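Search this journal Search Advanced

Home Current issue Archive For authors Contact

4. Rate cuts and the small saver: what moved and what stayed put 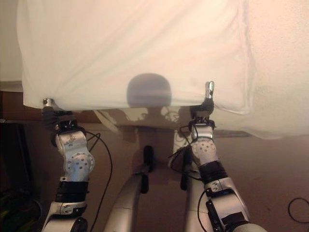 We said in the last section that most writing about interest rates looks at the big end of things, meaning bond yields, bank shares and the price of government debt. We would like to spend this section at the other end, with households that keep a modest sum in an ordinary savings account and who hear about a rate cut on the radio while they are making breakfast. Their side of the story is slower and a good deal messier than the market side, and we have grown rather fond of it over the course of this work.

Our sample, to recap briefly, is made up of 154 households in the town of Kanau and the farming district that surrounds it. All of them held at least one account at Suvarna, the savings cooperative that serves the area, and 74 of them also held an account at Flitiletti, which is a commercial bank with a single branch near the bus station. We followed the accounts over 11 quarters, a stretch that took in both a period of steady rates and a run of cuts by the central bank. Each household also kept a simple paper diary of money moved in and out, and we are grateful to every one of them for sticking with it through harvest time, when there can't have been many spare minutes in the day.

4.1 How quickly the cuts arrived

The first thing we wanted to know was how long it took for a change in the policy rate to show up in the rate a saver was paid. The textbook answer is that competition takes care of it, and that deposit rates follow along after a short delay. Our households had a different experience depending on where they banked. Flitiletti passed on every cut within the same quarter, and in most cases the new rate was already on the notice board by the time our interviewers came around. Suvarna was much slower. Its board sets the savings rate at meetings that follow the farming calendar, and two of the cuts fell between meetings and were folded into one later change.

We had expected, perhaps a little naively, that savers with both kinds of account would notice the gap and shift their money toward the cooperative while its rate was still the better one. A few did. The larger group left everything where it was, and when we read through the diaries we began to see why. The account at Flitiletti was where wages came in and where the electricity bill was paid from, and the account at Suvarna was for school fees, weddings and the roof. People thought of these as separate pots with separate jobs. Moving money from one to the other to catch a slightly better rate would have felt, as one diary put it, like borrowing flour from next week's bread.

This fits with a long line of earlier work on the way families label their money, and we don't claim to have discovered it. What we can add is that the labels held up even when the gap between the two rates was at its widest. Figure 6 in the appendix plots the two deposit rates side by side, with transfers between accounts shown underneath, and the transfers are very nearly flat the whole way across.

4.2 What people did with cheaper credit

The other half of a rate cut is supposed to be that borrowing gets easier, and so people borrow and spend a little more. We looked for this in the loan books and in the diaries, and found it in the loan books only after a wait. New lending at Suvarna hardly changed in the first two quarters after a cut. It rose in the third, but that third quarter was also planting season, and lending goes up at planting season in every year for which the cooperative has records. Once we compared each quarter with the same quarter in earlier years, the part of the rise that could fairly be put down to cheaper credit was small, and we would not want anyone to lean on it too heavily.

The diaries told us something we had not thought to ask about. Several households paid down old loans faster after rates fell. The monthly payment had been set in their minds at a certain figure, and when the interest portion shrank they simply kept on paying the same amount, so that more of it went to the loan itself. From the point of view of a policy maker hoping for a burst of spending, this is a disappointment. From the point of view of the family it seems like very good sense, and it left them in a stronger position by the last quarter of the study.

We should mention the Zilidum scheme at this point, as readers who know the district will be wondering about it. Zilidum is a revolving fund for seed and fertilizer which lends at a fixed charge, whatever the central bank is doing. Some of our households borrowed from it in every season we observed. Their total borrowing responded even less to the cuts than that of their neighbors, which stands to reason, and we ran all of the comparisons in this section both with and without them. The main results do not change. The estimates for the group without Zilidum loans are a little larger and a little less precise, and we report them in the appendix for anyone who would like to look.

4.3 Cash at home

There is one more place where money can sit, of course, and that is in the house. Low deposit rates reduce the cost of keeping cash in a tin, and in theory one should see more of it as rates fall. We asked about this gently and only in the second half of the study, once the interviewers were known and, we hope, trusted. We did not ask for amounts. We asked each household to set the present level of its cash at 100 and to tell us, at each later visit, whether it stood higher or lower than that and by how much.

The answers wandered up and down with the seasons and showed no clear drift. Cash at home was high in April, ahead of planting, and low again once the seed had been bought. The level of the deposit rate seems to have had very little to do with it. What did matter was the distance to a branch. Households on the far side of the river, for whom a trip to the cooperative takes up most of a morning, kept more of their savings at hand and visited less often, and this was as true before the cuts as after them. We suspect that a second collection point on that side of the river would do more to bring cash into accounts than any likely change in rates, although our data can't settle the question and we offer this only as our own view.

4.4 Some cautions

Our households were all members of the cooperative before we met them, and people who join a savings cooperative may well be more settled in their habits than people who do not. A study of younger earners in a city, with several banking apps on the same phone and no planting season to think about, could easily come out another way. We would be glad to see one. The run of cuts we observed was also gentle, with each step small and announced ahead of time, and a sudden large cut might have shaken people out of their routines.

There is also the matter of the diaries themselves. Writing down every transfer makes a person more aware of money, and it is possible that our families were steadier than they would otherwise have been — or, for that matter, quicker to move. We compared the diary households with the cooperative's general membership on the two measures for which we had both, average balance and number of withdrawals, and the differences were slight. We take some comfort from that, though a membership average can hide a great deal, and the next section looks at the spread of balances within each group before returning to the question of how the cooperative's own lending was funded.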